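Tindall Stacking Bin, Large, Red

Sold by Clelosside Storage Supply
Item 189
Color: red
Sold singly or as a set of 2

Overview

The Tindall is a large open-top plastic bin for shoes, towels, pool gear and anything else that tends to pile up by a door. It has a thick rolled rim all the way around, rounded corners and ribbed walls. It comes without a lid. We sell it mainly to changing rooms, gyms, swim schools and rental counters, but plenty go to homes with a busy back hall.

The rim is the part most people notice first when they pick one up. It overhangs the wall a little, so your fingers have somewhere to go when you lift from either end. There is no separate handle to snap off. The corners are curved, both on the rim and down the walls, and that makes the bin easier to wipe out than a square one.

The front wall has a ribbed middle section, with vertical ridges running from under the rim to the base. Lower down, on both sides of the ribs, there are recessed rectangular panels. The ribs keep the long wall from bowing when the bin is full. The base is flat and sits flush on a table, shelf or floor.

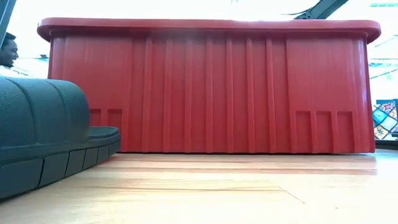

Material and finish

Molded plastic, colored all the way through, so scratches do not show up as white lines the way they do on painted bins. The finish on the rim is slightly glossy. Red is the only color we stock in this size. We carried a gray one until January and it is not coming back.

The plastic is fine indoors year round. We do not recommend leaving it in full sun for a whole summer, as the red will fade. It should not be used next to heaters or in a sauna room.

What fits

The Tindall was picked for our range because it takes adult footwear without folding or stacking. Slides and flip-flops can lie flat on the bottom in a row, soles down, toes to the back wall. Sneakers fit the same way. Ankle boots will stand up, but they come above the rim, so you will not be able to stack another bin on top.

For towels, roll them and stand them on end. For small items such as goggles or locks, use a smaller bin inside this one, or they will end up in a heap in one corner.

If you use the bin for sandals at a counter, we suggest filling it from one side and working across. It is quicker to see what has been put away, and the rest can wait in front of the bin until you get to them. Keep slides and thong styles together by type. Thong straps catch on wide straps when everything is dropped in at once, and then you are pulling out three to get one.

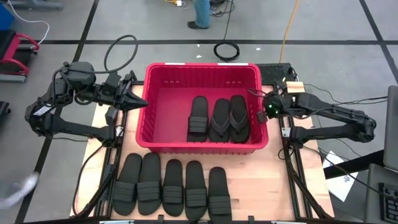 Tindall bin in red with black slides and flip-flops. Footwear not included.

Labels

The bin takes ordinary adhesive labels on the rim. Wipe the plastic with a damp cloth and let it dry before you stick anything down. Small white strips work well because they stand out against the red. Put one near each end of the long side if people will be reaching in from different places. Avoid the ribbed part of the wall – labels will not lie flat there and they peel within days.

To take a label off, warm it with a hair dryer on low and pull slowly. Do not use a blade.

Stacking and storage

Empty bins nest inside each other. If they have been nested for a long time they can hold tight. Stand the stack on the floor, hold the lower bin with your feet on either side and twist the top one a little as you lift.

Full bins can be stacked 2 high on a level surface, as long as nothing stands above the rim. Do not stack higher than that, and do not use the bin as a step.

The bin fits the deep shelf in our Anesitz rack. It does not fit the shallow one. Please check which version you have before ordering, as this is the most common reason for returns.

Care

Wash by hand with warm water and dish soap. A soft brush gets sand out of the grooves between the ribs. Rinse and turn the bin upside down to dry. It is not suited to a dishwasher, and scouring powder will dull the rim.

If the bin is used for shared footwear, clean it on the same day you clean the footwear. Let both dry fully before you put them back together.

From customers

"We have these at the Sustimberg pool, under the bench in the family changing room. They take a lot of kicking. One has a scuffed corner and that is all. I would like a lid for them, but I knew there wasn't one when I ordered." – Liis Mägi

"Bought a set for the guest slides at our rental cabins. Bigger than I pictured, so measure your shelf. It took me a while to get them apart when they arrived, then it was fine. The rim is comfortable to carry, even full." – Chantal Cormier

Common questions

Is there a lid?
No. The rim is not shaped for one, and lids from other bins will slide off.

Does it hold water?
It is not made for that. Wet sandals and towels are fine, but please do not use it as a tub.

Can I buy just one?
Yes. Choose "single" when you order. The set costs less per bin.

Do you sell the sandals?
No, we only carry storage.

Delivery and returns

Bins ship nested in one carton. Orders placed before noon go out the same day. Returns are accepted if the bin is clean and has no labels on it. If a bin arrives cracked, send us a photo of the bin and the carton and we will replace it. You do not need to send the cracked one back.

Page updated Thu 18 April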